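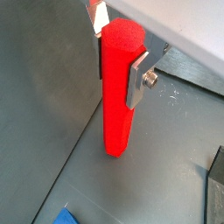
Issue 918, page 3

Naomi Muriithi plans equipment for the packaging development lab at Clundholm, and her request for a second handling cell goes to finance on 4th August. It asks for one arm, a pair of grippers and a stock of foam test blocks. The foam line is the smallest in the request and the one she has been asked to explain most often.

"Foam deforms," Muriithi said. "A rigid part tells you whether the arm reached the position. A soft one tells you whether the force setting makes sense. We want both answers before we commit to a gripper."

The lab compared quotes from two suppliers, Tellton and Kawaguchi. Arm prices were close enough that she stopped treating them as the deciding item. The difference was in the fingers. Tellton quotes a fixed set per gripper; Kawaguchi sells the bracket and leaves the plates to the customer. Muriithi prefers flat aluminum plates held with socket-cap screws, which the lab can machine and swap itself.

"Finger plates are consumables," she said. "If they sit under capital, every replacement becomes a purchase request. I moved them to the operating budget in January and kept the arm where it was."

Her figure for the plates, spare screws and foam is 2326 dollars for the first year. Integration is listed separately. Evia, the contractor that wired the first cell, bills by the day, and Muriithi has allowed more days than it asked for. On the first cell the wrist camera cable had to be rerouted after acceptance – a job that appeared in no one's quote.

She also budgets for floor and panel surfaces. The lab uses plain gray for both, chosen so that colored blocks separate cleanly from the background in the camera feed. Scuffs are tolerated until they affect detection.

Asked what she would cut if the request came back reduced, Muriithi named the second gripper. "Then we share one between cells and lose time on changeovers. I can put a number on that. I can't put a number on skipping the trials."

Delivery is quoted by both suppliers from date of order.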